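Two-arm kitting project keeps dropping the connectors – any ideas?

Posted in Student Projects, June 2, 2024

Gidari
Hello all! Our college robotics club is doing a kitting task this year and I'm loving it, but we're stuck. The job is to take parts out of trays at the sides and put together a kit in a tray in the middle: one circuit board and one wire harness per kit. We have two arms, one for each side of the table.

The boards are going brilliantly. The harnesses are fine maybe half the time. The little wired connectors are a nightmare! The gripper closes, the connector rolls, and we end up holding a bit of wire or nothing at all. We ran 40 attempts on connectors only and got 3 clean picks. Same code, same speed as the boards.

We've tried closing more slowly (a bit better) and squeezing harder (worse, it pings them across the tray). The demo for the first years is coming up and I'd really like to show the whole kit and not only the easy half. Has anyone here got small round parts to behave?

Lalar
Use tweezers lol. No, sorry, try rubber on the fingertips. We cut up a bicycle inner tube and it helped with pens.

Jitaru
Ooh, I can help with this one, we did almost the same project and spent most of February on exactly your problem!

First thing, look at which way the connector is lying before you pick. If the fingers close along the length of the barrel they've got hardly anything to hold, and it squirts out. Close across it and you're fine. We added a step where the arm turns its wrist to match the part, and that one change did more than everything else put together. We logged 167 picks afterwards and 108 were good, which had us dancing round the lab.

Second, spread things out. We used to tip a handful of parts in and hope, and the wires hooked round each other every time. Now it's a few per tray, and long harnesses get their own tray so they can't drag anything with them.

Third, shiny trays. Ours are yellow plastic and the ceiling lights leave great white patches on them, so the vision code kept finding "parts" that were only glare. Turn off the light directly overhead if you're allowed, or put paper down. We lined the middle one and it made a real difference – paper is cheap, so try that before you rewrite anything!

This is our layout, in case it's useful for comparing with yours:

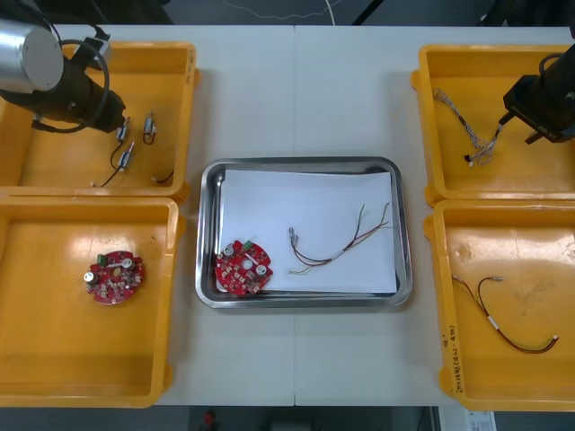
Both arms over the upper trays, kit tray in the middle with a board and harness on the paper.

I'd start with the wrist turn and leave the rest alone until you've seen what it does. If you change three things at once you won't know which one worked (ask me how I know). Lalar's inner tube idea is worth a go too, but glue it flat, as ours peeled up at the corners and started catching on the wires.

Gidari
Thank you both! The wrist never turns in our version, it just goes straight down every time, so I bet that's it. Trying it at the next club session and I'll post the numbers.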